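Trokell Dice Tower: where we are, January 14, 2022

Hi folks at Lendano, and thanks for bearing with me over the holidays! You asked for something short on how your grant money is being used, so I'll try (I do ramble).

The rulebook is done. Really done this time - the editor sent back the last chapter on Monster Market and I only argued with two commas. We're at 25 scenario cards out of the set, and the four I was stuck on in the fall have been rewritten from scratch. The siege one plays so much better now that you can lose it slowly.

Preorders stand at 530. I'd told you 600 by now, so we're short, and I think that's my fault for going quiet after September. I've started posting updates again and people are being very nice about it.

Moser Printing has the card files and is happy with the bleed. Boner Games, who are doing the boxes, want a deeper tray so the tower fits without squashing the cards, and that adds a little to the shipping weight. I've asked for a new quote and I'll forward it the minute I have it.

Money so far has gone to editing, the card art and the first deposit at the printer. The second deposit is next, and I'd like to hold the map artist's fee until I've seen the new box quote - tell me if that's a problem on your end.

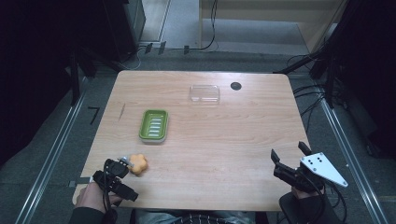
What I need from you

Just a yes or no on the deeper tray, and the usual form for releasing the second payment. I can sign it the same day.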